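件名: Re: [stage-ml] 『堤防の六人』再演の件

投稿日: 2026年10月16日

Testov小劇場の制作担当です。先日ご質問をいただいた再演の件、劇団側の返答がそろいましたのでお知らせします。

> 初演を見逃したので再演を楽しみにしています。
> 二点教えてください。
> 1) 初演では水門の場面を人形でやったと聞きました。
> 再演でも同じ演出でしょうか。
> 2) 上演時間は短くなりますか。終電の都合があり、
> 初演の長さだと最後まで見られません。
> あと、生演奏が録音になるという話も見かけましたが
> 本当でしょうか。

1) について。水門の場面は再演でも人形を使います。ただし人形は作り直しています。初演のものは頭部が重く、後列からは動きが鈍く見えるという感想をアンケートで複数いただきました。今回は人形劇団Lekaに製作と操演指導をお願いし、頭を小さく、腕を長くしています。登場する人形は6体のままです。遣い手は初演では黒衣でしたが、再演では村人の衣装で出て、そのまま合唱にも加わります。

2) について。休憩を含めた全体の時間は初演より短くなります。第二幕の冒頭にあった役場の会議の場面を削り、その内容は手紙の朗読に移しました。第一幕は60分で、休憩後の第二幕のほうがやや短い構成です。夜の回は開演も早めましたので、Stivum駅からの終電には間に合うはずです。

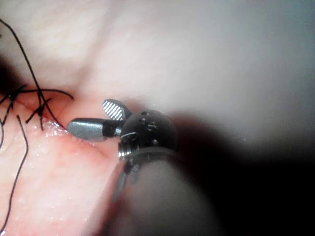 演奏については、録音にはしません。初演と同じく舞台下手に奏者が入ります。録音になるという話は、地方公演の候補だったDrultikの会場にピットも袖の余裕もなく、その会場だけ録音を検討していた時期のものだと思います。結局Drultikでの公演は見送りましたので、全公演とも生演奏です。編成はアコーディオン、チェロ、打楽器で、終幕の踊りの曲だけ新しく書き足しています。

台本についても少し補足します。この作品は架空の川沿いの村の話ですが、初演後に、実際の水害を扱っているのかという問い合わせがありました。特定の出来事を元にしたものではありません。パンフレットの文章が紛らわしかったので、再演版では書き直します。

初演の総入場者数は3,023人でした。終盤の週末に当日券の列が長くなり、入れなかった方もいらっしゃったため、再演では各回の客席を300席とし、初演で機材置き場にしていた後方の列も売り出します。後方列は字幕の一部が見えにくいので、その分料金を下げています。字幕が必要な方は前方か中央の席をお選びください。

予約はまだ始まっていません。日程が確定したら、このメーリングリストに先に流します。劇場窓口での販売はその翌日からです。車椅子席と介助の方の席は電話でのみ受け付けます。

なお、稽古場の公開を希望する声もいただいていますが、人形の調整が終わるまでは難しいとのことでした。公開する場合も定員はごく少なくなります。

このメールへの返信はリスト全員に届きますので、座席の個別の相談は劇場の窓口宛てにお願いします。

--
Testov小劇場 制作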